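Cabin Crew, Regional Routes
Watus Air – Ocampo Base

Employment type: full time, permanent after probation
Reports to: Base Supervisor, Inflight Service
Openings: 2
Applications close: end of November

Watus Air is seeking two cabin crew members for its base at Ocampo. The positions support scheduled passenger service on the carrier's regional network, including the morning and evening flights between Ocampo and Randico. Applicants with previous flying experience and applicants new to the industry are equally welcome to apply.

Position Summary

Cabin crew members are responsible for the safety, comfort and orderly conduct of passengers from boarding until the aircraft door is opened at the destination. Each crew member works under the direction of the captain and the senior crew member assigned to the flight. During the last reporting year the Ocampo base operated 1,293 flights, of which 1,279 were completed as scheduled, and the company expects crew to contribute to that standard.

Principal Duties

Attend the preflight briefing and complete all assigned cabin checks before boarding.
Verify that emergency equipment is in place and report any missing or expired item.
Deliver the safety demonstration and make cabin announcements in a clear voice.
Assist passengers who are elderly, traveling with infants, or in need of help with boarding.
Serve refreshments and account for all stock at the end of each flight.
Check that galley compartments and stowage doors are latched before taxi, takeoff and landing.
Complete incident and cabin defect reports before leaving duty.
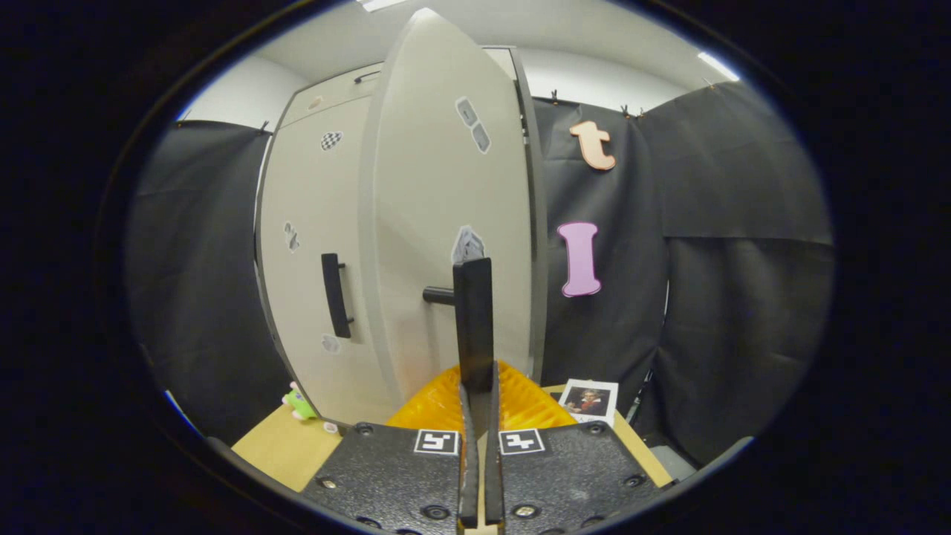
Crew may also be asked to make personal announcements on behalf of passengers, such as birthdays, anniversaries and retirements. Such announcements are permitted only with the consent of the captain and the passenger making the request, and must never delay or interrupt a safety announcement.

Minimum Qualifications

High school diploma or equivalent.
At least one year of work in customer service, hospitality, health care or a similar field.
Fluent spoken and written English. A second language is an advantage.
Valid passport with no restriction on travel within the network.
Ability to reach overhead equipment, lift a standard carry-on bag to shoulder height, and swim unaided.
Ability to pass a medical examination and a background check.

Schedule and Conditions

Rosters are published monthly. Crew should expect early starts, late finishes, and work on weekends and public holidays. The earliest report time at Ocampo is 4:40 a.m. Overnight stays at Randico are assigned in rotation, and accommodation and a meal allowance are provided by the company. Uniforms are issued at no cost to the employee – shoes are excluded.

Training

Initial training is conducted by Dromex, the company's approved training provider, and is paid at the starting rate. The course covers evacuation, firefighting, first aid, dangerous goods and service procedures.

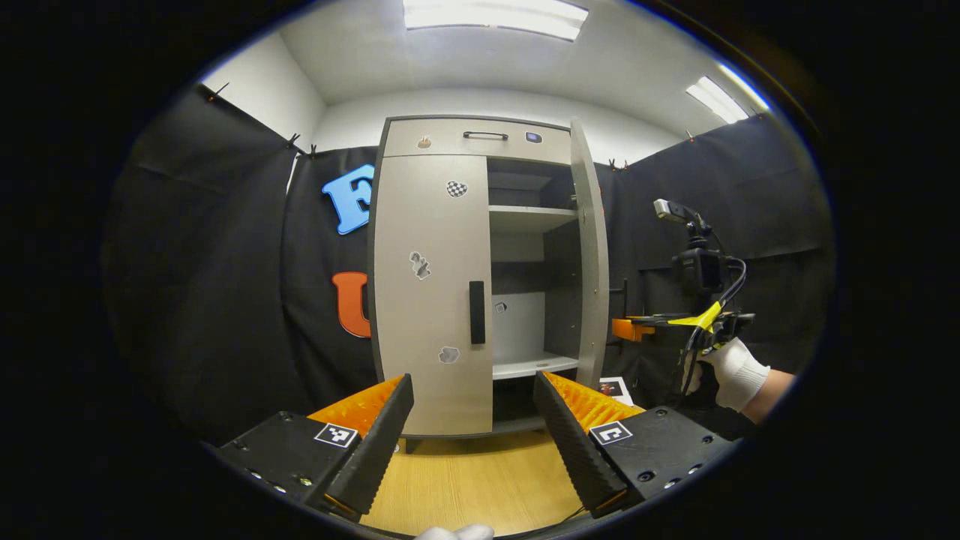
Candidates must pass every written and practical test in order to be released for line flying. One retest is allowed in each subject. In announcement practice, trainees speak first from a printed script and later from memory. Travel to and from the course is reimbursed on presentation of receipts.

How to Apply

Applicants should submit a resume, a cover letter of no more than one page, and a copy of the passport identification page through the careers section of the Watus Air website. The cover letter should describe an occasion on which the applicant dealt with a distressed or dissatisfied member of the public, and how the matter was resolved.

Shortlisted applicants will be invited to an assessment day consisting of a group exercise, a reading aloud test and an individual interview. Applicants who require an accommodation at any stage should state this in the application – the request will not affect the outcome.

Watus Air is an equal opportunity employer. Incomplete applications will not be considered.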